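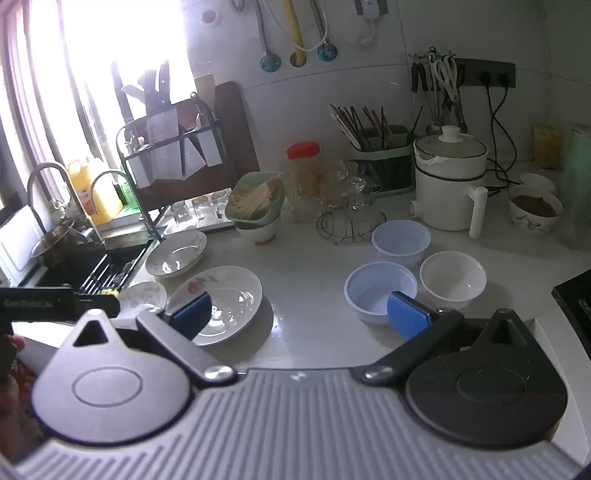

Blue finger pads at the counter, light blue bowl on the right.

Home Updates Budget Contact

September 7, 2019

Hi Zerrin,

Quick one on where the equipment money stands! We've spent $3,940 so far, and most of that went to the hand-held grippers from Kadow (Bülent talked them down a bit, bless him). Finger pads are next. I'd like to order 22 spare pairs now, at $478 for the lot, so we aren't stuck waiting on shipping again like we were in July.

Kitchens are still my favorite place to work. Plates, bowls, glasses, pots, all in one spot, and I'd love two more of them on the schedule before we even talk about a robot arm. Muammer has a quote from Prodham for the mounting hardware, $777, and I told him to sit on it until you and I have talked.

Can you okay the pads this week? The arm can wait for the next budget.

Nelu Lungu

Recent updates
Storage and backup costs
Kakdale site visit
Gripper order, part one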